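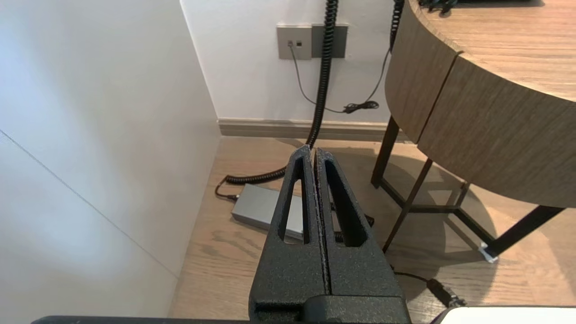

Wall plates at the desk, left port in use

Desk line in bedroom drops out
January 2021 | By Bronwyn Pomare
Print | E-mail

Location: Pratitville, furnished unit, bedroom desk
Reported by: Stuart Oakley
Status: Closed

Problem as reported

The wired connection at the desk drops several times a day. It usually comes back by itself in a minute or two, but twice it stayed down until the plug was pulled out of the wall and put back. Wireless in the same room keeps working while the wired line is down. The tenant works from the desk and needs the wired line for calls. He also says the TV remote has stopped working the set, and asked if the two things could be connected.

Entry 1

Asked Stuart to run a speed test on the wired line while it was up. He got the full 100 down, so the service coming into the unit is fine. Asked him to run it again right after a drop and he got 8, then it climbed back. Asked whether anything in the room had been moved lately. He said the desk had been pulled out to get at something behind it and pushed back again, and he couldn't say for sure that the drops started after that.

Main router is in the hall closet. Restarted it from our side. No change. The log on the router shows the bedroom port going down and coming back up each time, with no errors on the other ports. That puts the fault somewhere between the closet and the computer.

Entry 2

Visited. Two plates on the wall behind the desk, side by side. The left one has two ports and the desk line is in the left of those. The other port was empty. I left the darker plate alone.

The thin cable from the port has more length than it needs, and the extra had been bunched up in a small bundle down by the baseboard. A coiled cord comes down the same bit of wall and passes close to the plug. It's a heavy cord, and when I moved it by hand the plug moved a little too, and the link light on the computer went out. Let go and the light came back. Did that five times and got the same thing on four of them.

Things I checked while I was down there:

Plug in port. Goes in, but the clip doesn't catch. It pulls out with almost no force.
Port itself. Looked in with a flashlight, no bent pins, a bit of dust. Blew it out.
Other end of the cable, at the computer. Clip is fine and holds.
Bundle. Opened it up and ran it through my fingers. One tight bend, no break in the jacket.
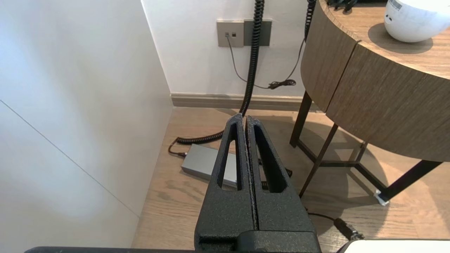

I moved the plug over to the right-hand port to see if the clip would hold there. It didn't, so it's the clip and the port is okay. Put it back in the left one, as the right-hand port doesn't go anywhere at the closet end. For the time being I asked Stuart to leave the desk where it is and not to store anything on the floor in that corner. There isn't much space between the desk and the panel to begin with, and anything pushed in there is going to lean on the cords.

Ran a continuous ping for 30 minutes with the coiled cord held away from the plug. Nothing lost. Let the cord hang back the way it was and ran it again. Lost the link after 20 minutes without anyone touching it. I'm satisfied that's the fault.

Ordered a replacement patch cable from Sutcliffe, same length. I thought about going shorter to get rid of the extra, but the desk does need to come forward for cleaning and a short cable would be pulled tight every time - better to have some slack and keep it off the floor.

Entry 3

New cable fitted. Clip catches with a click and the plug stays put when the coiled cord is moved. The slack is in one wide loop, held with a hook-and-loop tie under the desk. Ping ran clean for the rest of the visit.

Then the remote. Stuart keeps it in the nightstand drawer by the bed. Took the batteries out and one of them had leaked a little at the spring end. Cleaned the contact with a cotton swab and some vinegar, let it dry, put in two new ones. The set came on the first time. It has nothing to do with the desk line, and I've told him so.

While I had the drawer open I checked the slide, as the inventory for the unit lists it as stiff. It runs all the way out and back without catching. Took "stiff" off the inventory. There is also a thin black cable on the floor under the nightstand. It's out of the way of the walking side of the bed, but it should be clipped to the baseboard at the next routine visit.
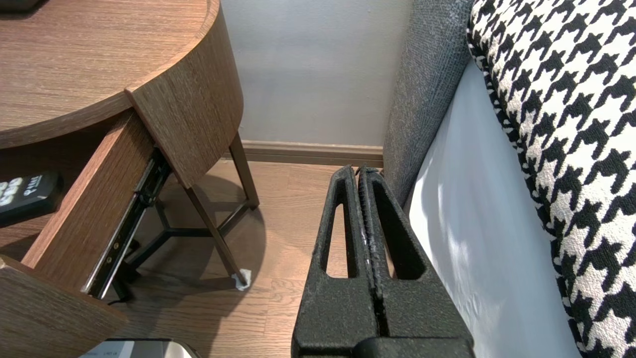 Callum Innes asked whether that cable could be done now and not left for the next visit, as the floor in there gets vacuumed every week and a loose cable is the first thing the vacuum picks up. He has clips left over from the Aswood units and will bring them.

Entry 4

Clips fitted by Callum. Called Stuart the same afternoon. No drops on the wired line after the cable was changed, and the remote is still working. He is happy for the ticket to be closed.

Old patch cable cut and thrown out so it doesn't end up back in the spares box. If the desk line drops again, reopen under the same ticket and start with the plug at the wall.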